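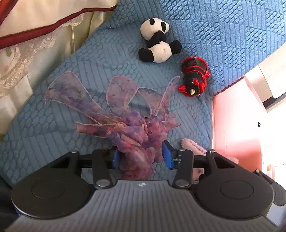
Maribel Rengifo reckons the sheer scarves should be folded in quarters and laid in the drawer, same as the cotton ones, and that anything else leaves a crease across the print. Noted. I tried it on eight of the Moltside lot and the quarters slid apart as soon as the drawer was opened, so I am not convinced.

January 2025, soft goods, sorting and storage

Method in use for sheer scarves: lay flat, find the middle, gather by hand, lift from the middle and let both ends hang. Coil into the tray without pulling the stitched edge. The edge is the weak point. On the tie-dyed pieces the trim puckers if it is drawn tight and does not press out well.

Drape length, gathered at the middle and hung from the rail: 57 cm for the Jelten sample. The Uvden one came out longer but was not hung straight, so no figure. Repeat.

Colour record: pink, purple and blue mottle is hard to tell apart on the sheet once bunched. Spread at least one end before writing the colour down. Entry 147 has been put down as "purple" and needs redoing.
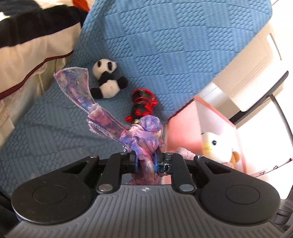
Plush is to be kept separate from the scarves from now on. Fibres from the fuzzy pieces catch in the sheer weave and have to come off with tape, which takes longer than the folding. Small plush such as the panda, the duck and the bear can share one box. Anything with cord or a hard tip goes in a lidded tub, as a snag in this fabric runs.

Textured covers: the honeycomb weave grips a sheer scarf well enough that it stays where it is laid. The plain table at Park did not. Use a quilted cover for laying out.

To do: rehang Uvden. Correct 147. Check whether sheet 227 is the same scarf entered twice in September. Leave two scarves in quarters and two coiled, same drawer, and compare creases with Maribel.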